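Galwood bench-bin notes

README, last touched one Thursday night after the dishes

Hi! If you've landed in this folder, you're probably after the photos and notes I keep on small countertop bins: what goes in them, what lines them, and how the stuff around them gets tidied (or doesn't). I started it because I was sick of rewriting the same advice to friends setting up their first kitchen, and it grew from there. Help yourself.

What's in here

One folder per kitchen. Galwood is mine, Maldonado is the share house up the hill, and Trumamen is the office kitchenette, where the tea bags go to die. Each folder has the pictures, a text file called notes and, if I remembered, a second file called liners. The Maldonado one has no liners file. I'll get to it.

There's a fourth folder called Distance. I was trying to work out how far a bin should sit from the sink before people stop bothering to walk over. My answer so far is three steps, tops, but I only kept at it for a fortnight in January and the tape measure went missing halfway through, so please don't quote me.

How I label things

Lower case, no spaces, colour spelt with a u. I use these words over and over:

bin: whatever is holding the rubbish, bucket or otherwise
liner: the bag inside it
paper: tissues, paper towel, scrunched wrapping, all lumped together
sticks: paddle pop sticks, coffee stirrers, skewers, anything flat or thin and wooden
carry bag: a shopping bag with handles, full or flat

I did have a separate word for tissues and gave up on it. Once it's all scrunched up, who can tell?

Liners, my favourite bit

Fold the rim right over the outside of the bucket, then gather up the slack and give it a twist so it grips. A liner that's too big is fine if you do this. A liner that's too small will slide down the first time you drop a mango seed in, and then you're fishing about with tongs. I've been through seven brands and the printed novelty ones hold up as well as the plain ones, so get the silly pattern if it cheers you up!
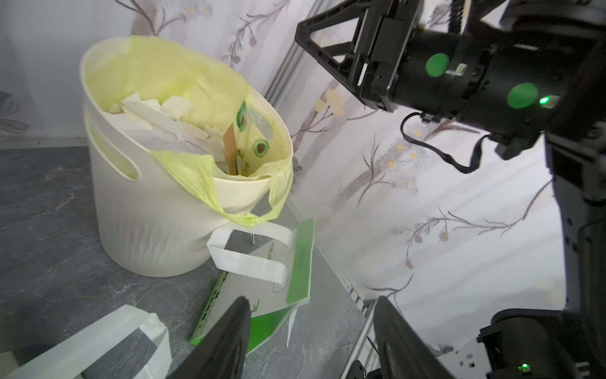

Paper is the sneaky one. It weighs nothing and takes up all the room, so a bucket looks chockers when you could squash it down by half. Push it down with the back of your hand before you change the bag, but check for sticks first (skewers go straight through a liner, and through you). The avocado-print liner and the white bucket are both labelled under Galwood.

Flattened carry bags get their own label and don't count as rubbish in my notes. I keep eight under the sink and anything past that goes in the recycling.

Known gaps

No lids. No compost caddies. The Trumamen pictures are mostly of the same two bins, and the lighting in there is dreadful. If you spot a wrong label, fix it and add a line to the notes file so I can see what changed.

Use any of it for whatever you like. Still to do: the Maldonado liners, and a new tape measure.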